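Mitodau Textile Notes
Gallery: Cloth and Floor, Herkiser Sorting Room

January 2021

The Herkiser room is used for sorting and folding flat textiles before they go to storage. The work is done at floor level, on carpet. Pictures are close-range and cover surfaces, folds and the way fabric hangs. Select a picture to enlarge. 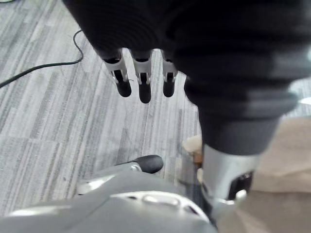 Patterned floor between the fingers. Slightly ribbed black sleeve, faint horizontal creases.
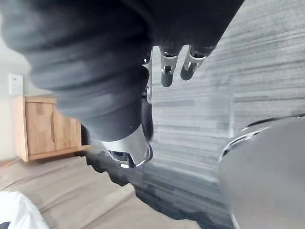
Gray surface with streaks running across it, pale silver to charcoal. Dark gray sleeve, matte.
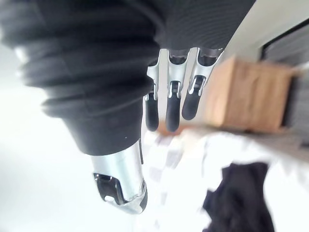 Black textile in soft folds, ribbed on the left side, tighter lower down.

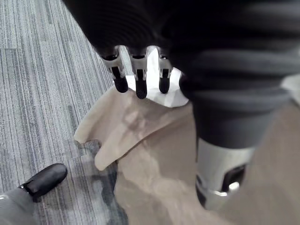

Last picture: beige cloth over the carpet, white folded material above it.

Notes on the room

Floor. The carpet was laid in July and has a short pile. Cloth slides less on it than on the sealed concrete used before. Lint transfer is higher. The floor is vacuumed before each lot and again when the lot is closed. Streaks in the pile follow the vacuum strokes and are not treated as wear.

Lots. The current lot is number 143. It consists of plain-woven cloths in natural and bleached shades, bought from Rizk as mixed seconds. Stated weights were missing from the delivery sheet and were entered by hand.

Handling. Cloth is lifted from one corner or one fold at a time. Light material tends to gather at the lift point. Heavier cloth falls in long, soft creases that have to be smoothed by hand before the second fold. Pieces with a hard crease from shipping are set aside for steaming.

Folding. Standard fold is in half, in half again, then in thirds. The finished stack goes into a Treline tote with the folded edge facing out. Mixed shades are not stacked together. Totes are labeled on the short side only; labels on the lid were dropped after too many lids were swapped.

Light. Overhead only. White material reads brighter than it is, and pale beige can look almost clear where it is thin. Shade sorting is checked against the card set under the desk lamp.

Open items: replace the edge strip at the door, reorder size 600 bags, correct the shelf list for bay B.

Shares: 2 | Comments: 0

Related galleries
Treline Totes, Shelf Test
Rizk Mixed Seconds, Lot 2043
Steam Table Setup
Carpet Pile Before and After Vacuuming

Contact | Copyright Mitodau Textile Notes | Back to top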